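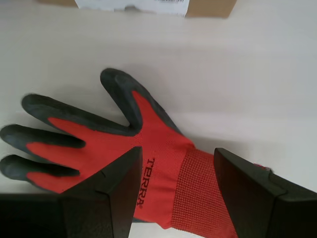 Grelura is a production and distribution service for independently published audiobooks. This page covers file requirements, narration, proofing and delivery for titles submitted by authors or small presses. Most rejected files fail on handling noise, and narrators are asked to keep it out of the booth entirely: a work glove with coated fingers, like the red and dark gray one shown, is fine for moving stands and panels but should come off before the microphone is live. Questions about royalties are covered in the account section.

What file format do you accept?
Mono WAV, one file per chapter. Do not combine chapters. Opening credits and closing credits are separate files. MP3 files are accepted for auditions only.

How should files be named?
Use the title code, an underscore, and the chapter number. Titles with more than 20 chapters are uploaded in two batches. A prologue is numbered 00. Do not put the author's name or the word "final" in the file name.

How much silence should there be at the start and end of a chapter?
One second of room tone at the start and 4 seconds at the end. Use recorded room tone from the same session. Digital silence is flagged by the checker and the file is returned.

Can a series have different narrators?
Yes, but the change has to be declared when the new title is set up. Series pages display one narrator per title. If a book has two points of view, the submission form has a field for a second narrator, and chapters must be assigned to one or the other before recording begins. Split chapters are permitted. Mark the change in the script with the narrator's initials in the margin.

Who decides how invented names are pronounced?
The author. A pronunciation sheet is required for fantasy, science fiction and any title with more than a few coined words. Spell each word phonetically and mark the stressed syllable. Audio clips may be attached but do not replace the sheet. Once the first chapter has been approved, changes to the sheet are billed as revisions.

What is the first-chapter check?
The narrator uploads one finished chapter. The author has 7 days to approve it or send notes on pace, accents and character voices. Notes on these points are not accepted after approval. If there is no response, the chapter stays on hold and the production date moves.

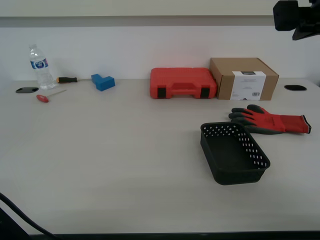

Worktable with hand tools and a water bottle.

How are corrections handled?
Proofing is done against the manuscript supplied at setup. The proof report lists the chapter, the time code, the line as written and the line as read. Misreadings, missing words and audible edits are corrected at no charge. Changes to the text are charged per finished minute. Small substitutions that do not affect meaning ("toward" for "towards") are not listed unless the author asks for a strict proof.

Can I use a recording I already have?
Yes, if you hold the audio rights in writing. Upload a copy of the agreement with the files. Recordings made through Zurnimel can be transferred once the exclusive term has ended. Their release letter must show the title and the end date.

Do you have studios?
There are two, in Lagos and Aswood. Both are booked through the narrator's account. The Aswood booth has one chair position and is not suitable for two-person dialogue. Home recordings are held to the same technical limits as studio recordings.

What are the cover requirements?
Square, RGB, no border. The title and author name must match the metadata exactly. An e-book cover with bars added at the sides is not accepted.

How long until the book is on sale?
Up to 4 weeks after the last file passes. Titles approved in November or December can take longer. Preorders are not available for audio.

Can listeners get a sample?
The sample is taken from chapter one by default. To use another passage, enter the chapter and start time on the release form. It must not contain explicit material or begin in the middle of a sentence.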